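Skendero pushes grasp planner update, cluttered tables the target

15 May 2021

By Tanner Gosselin

Skendero has put out version 2 of Rotuseck, its open planning software for two-finger grippers, and the big change is how it handles mess. Soft stuff, shiny stuff, things piled on other things.

The old release wanted objects kept apart. Fine in a lab, not much use on somebody's desk. The new one builds a rough stacking order first, works out what's resting on what, then picks a grasp. If the thing underneath looks likely to come along for the ride it backs off and tries another angle.

Skendero says planning time is down to 90 milliseconds a grasp on an ordinary laptop, no graphics card needed. On its own set of crowded tabletop trials the planner got a clean pick first go 67 per cent of the time. No outside numbers yet, so take that as you will.

Clear plastic is still the sore spot. Depth readings drop out on glossy wrap and the planner fills in the gap with a guess, sometimes a bad one. Patterned tablecloths used to throw off the segmentation too. The team reckons that bit is mostly sorted, altough they'd like more people to try and break it.

Also in: a replay tool called Yilma, which lets you step through a logged run and see every grasp the planner tossed out and why. Colour coded. Handy. The Tendside driver has been rewritten and now reports finger position properly while closing, a long standing gripe on the forum.

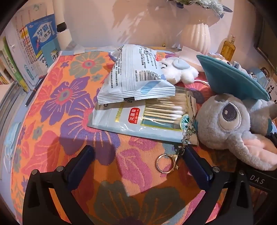

Vol. 7, No. 2

A puffy sealed packet lying on a pack of cotton swabs, with a metal chain trailing over the corner of the pack, is the sort of pile the stacking step is meant for. Soft on top, flat and shiny underneath.

Download is up now on the Skendero site. Old config files wont load without the converter, it's in the tools folder. Next release due in August, with work on clear packaging first on the list.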